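4. Installation du luminaire sur pied et réglage de l'éclairage

Le chapitre précédent supposait que vous aviez choisi l'emplacement de votre lampadaire Braltik en suivant le schéma du fabricant. Si c'est le cas, oubliez-le. Ce schéma place le pied au centre exact d'une pièce carrée, sans meubles, sans porte et sans prise de courant, et je n'ai jamais vécu dans une pièce pareille. Le présent guide reprend l'installation depuis le début, avec les remarques d'Elínborg Gunnlaugsson, qui a relu la version de juillet et en a barré la moitié.

4.1 Avant d'ouvrir le carton

La notice d'origine annonce un montage « sans outil ». Prévoyez tout de même un tournevis cruciforme, une clé Allen et un niveau à bulle. Celui de votre téléphone peut dépanner, à condition de l'avoir comparé une fois à un vrai.

1. Posez le carton à plat et ouvrez-le par le grand côté. Les flèches imprimées sur l'emballage indiquent le petit côté, par lequel le socle sort en premier et de préférence sur vos orteils.

2. Sortez le socle, les sections du mât, la tête, le transformateur et le sachet de visserie. Comparez le contenu du sachet avec la liste de la page 9 de la notice. La liste de la page 11 concerne l'ancien modèle, même si elle porte le même titre.

3. Gardez le carton jusqu'à la fin des essais. Le service après-vente Khalaf exige l'emballage d'origine pour tout retour, condition qui figure en petits caractères au dos du bon de garantie.

Attention : ne branchez pas le transformateur pour « voir s'il marche » tant que la tête n'est pas fixée. Les contacts restent accessibles.

4.2 Choisir l'emplacement

On lit partout qu'un lampadaire doit se placer dans un angle pour « agrandir la pièce ». Je veux bien, mais deux murs clairs éclairés de près donnent surtout deux murs clairs éclairés de près. Décidez plutôt en fonction de ce que vous comptez faire sous la lampe.

Pour lire, placez le pied légèrement en arrière du fauteuil, du côté opposé à la main qui tient le livre. Pour un éclairage d'ambiance, orientez la tête vers le plafond, s'il est blanc. Sous un plafond en bois sombre, l'éclairage indirect consomme la même électricité et n'éclaire à peu près rien, quoi qu'en dise le catalogue.

Vérifiez la longueur du cordon avant de vous enthousiasmer. Elle est mesurée par le fabricant depuis le transformateur, et le transformateur ne peut pas être suspendu en l'air à mi-chemin.

Remarque : évitez la proximité immédiate d'un rideau. La tête chauffe peu en usage normal, selon la fiche technique, mais je préfère ne pas avoir à vérifier ce que la fiche entend par là.

4.3 Monter le mât

1. Vissez la section basse dans le socle à la main, jusqu'à sentir une résistance franche. Si elle arrive dès le premier tour, le filetage est engagé de travers : dévissez et recommencez. Forcer ne le redressera pas.

2. Faites passer le câble dans la section suivante avant de la visser. Cette étape manque dans la notice imprimée, mais figure dans la version en ligne, avec un dessin à l'envers.

3. Assemblez les autres sections en laissant du mou dans le câble. Tournez le mât, jamais la partie déjà montée avec le câble à l'intérieur, faute de quoi il se vrille et vous ne pourrez plus monter la tête dans l'axe.

4. Redressez l'ensemble. Le mât complet atteint jusqu'à 198 cm selon la position de la section coulissante, donc regardez d'abord s'il y a une suspension au-dessus de vous.

5. Contrôlez l'aplomb sur deux côtés du mât, à un quart de tour l'un de l'autre. Un mât peut très bien paraître droit de face et pencher franchement de profil.
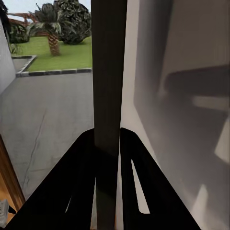
6. Corrigez l'inclinaison avec les patins réglables du socle. Un tour de patin suffit souvent. Si vous arrivez en butée, c'est votre sol qu'il faut incriminer, et aucun lampadaire n'y changera grand-chose.

Attention : sur un tapis épais, le socle ne se stabilise jamais complètement. Le fabricant vend un disque de lestage pour cet usage. Barry Hartley, du magasin de Warville, m'en a prêté un pendant un mois, et je n'ai pas remarqué de différence justifiant la dépense. Déplacer le tapis est gratuit.

4.4 Fixer et raccorder la tête

1. Tirez doucement le câble par le haut du mât, juste assez pour atteindre le connecteur.

2. Enfoncez le connecteur jusqu'au déclic. Il y en a deux : le premier ne veut rien dire, seul le second verrouille la prise.

3. Engagez la tête sur le mât, puis serrez la vis latérale sans excès. La bague est en matière tendre et garde le souvenir de tous les enthousiasmes.

4. Branchez le transformateur au secteur et allumez. En l'absence de lumière, coupez l'alimentation et reprenez l'étape 2 avant de téléphoner à qui que ce soit.

4.5 Régler l'intensité et la teinte

Le variateur au pied offre, d'après la boîte, 63 niveaux d'intensité. L'œil ne distingue pas la plupart d'entre eux, et le doigt non plus. En pratique, un niveau bas pour le soir, un niveau moyen pour la conversation et le maximum pour retrouver une vis tombée couvrent tous mes besoins.

La teinte se règle par un appui long. Le mode « lumière naturelle » est un blanc froid qui ne ressemble à aucune heure du jour que je connaisse. Le mode chaud est agréable, avec une légère dominante orangée à faible puissance. Faites votre choix après la tombée de la nuit, rideaux tirés : un réglage effectué à midi sera à refaire.

L'application Vallunside permet de programmer l'allumage. Elle demande une adresse électronique, la position géographique de votre téléphone et l'accès à vos contacts. J'ai refusé les contacts et tout a continué de fonctionner. Une minuterie mécanique branchée sur la prise ne convient pas, en revanche : après chaque coupure, le lampadaire reste éteint jusqu'au prochain appui sur le variateur.

4.6 Entretien

Débranchez le transformateur avant tout nettoyage. Dépoussiérez la tête avec un chiffon sec et le mât avec un chiffon à peine humide. Les lingettes « spécial luminaires » vendues en option laissent des traces que le chiffon ordinaire enlève très bien.

Resserrez la vis latérale si la tête commence à piquer du nez. Quand elle ne tient plus malgré le serrage, la bague est à remplacer ; elle se commande séparément, sous une référence gravée à l'intérieur de la bague elle-même. Notez-la donc avant le montage, au dos de la notice par exemple.

Le remplacement du transformateur est traité au chapitre 5.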